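Handheld gripper comparison: frequently asked questions

Maintained by Shirley Landry. Last revised in August.

What is being compared?

Two finger sets for the trigger-operated handheld gripper: the Akel set and the Zundar set. The housing, trigger linkage and mounting plate stay the same for both. Arms and controllers are covered on the Plesmont page.

How many attempts does the comparison cover?

3,076 attempts, spread over 104 task sheets. An attempt starts when the first hand leaves the rest position and ends when both grippers are back there, whatever the outcome.

Why is food waste one of the tasks?

Small scraps vary in size, stiffness and grip, and a finger set that copes well with blocks may do badly with peel. The task also needs a second object with a lid and a liner, so both hands have work to do.

How is the food waste task laid out?

The pedal bin stands towards the left of the table with its lid open and a bag folded over the rim. The perforated tray goes near the middle, in front of the bin, with the scraps inside it. The operator holds one gripper in each hand. Cables run back along the arms and off the near side of the table — never across the tray. 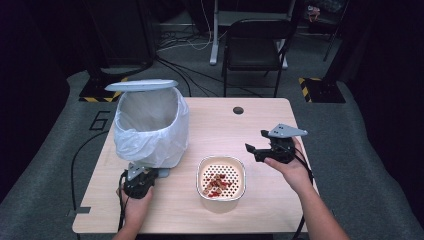

What counts as a failed attempt?

Any of the following:
Scraps dropped on the table and not picked up again.
The bag pulled off the rim.
The tray tipped by contact with a finger or housing.
A bare hand used on any object.

Can I change finger sets partway through a sheet?

No. Finish the sheet, swap the fingers, then run the zero check 3 times before starting the next one. If the closed reading differs between checks, tighten the finger screws and repeat.

The trigger feels stiff. Is that the fingers?

Usually it is the cable. A tight loop at the wrist pulls on the housing and the operator feels it as trigger load. Let out some slack before you adjust the spring.

Are results from the old Pelletier housing included?

No. Its trigger travel is longer, so the opening widths do not match. Those sheets are stored separately.

Who do I ask about the raw logs?

Siham El Fassi. Give the sheet number and the finger set — requests without both will be sent back.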